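The Trivudis street festival returns in January with 692 events on the program and a $40 wristband. I have my doubts about both.

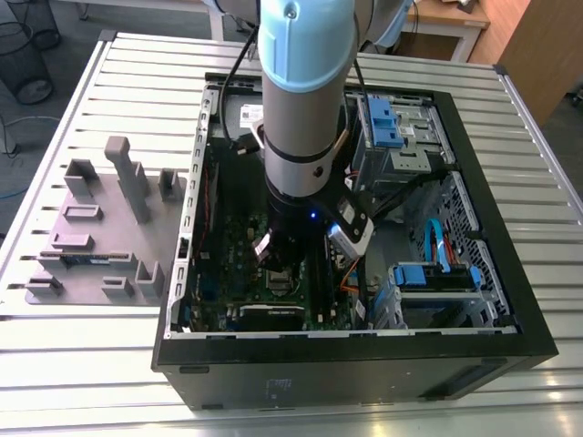 What the wristband buys

Less than you'd think. Grosska, the promoter, lists 500 of the events as "open access," meaning they were free last year too. The rest fill up fast — and a wristband doesn't hold you a place. 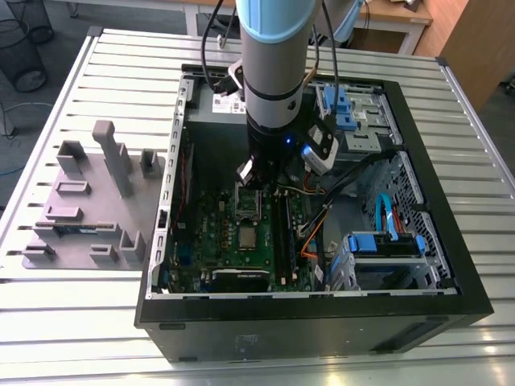
The parade still starts at 4 and still costs nothing to watch. Karkero Hall gets the closing party again, despite last year's coat check line.

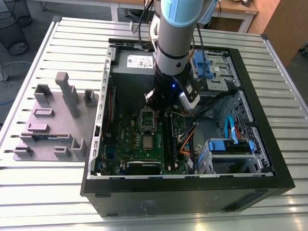
Refunds go through the Rweyemamu box office, in person only. I'd wait for the full schedule before paying.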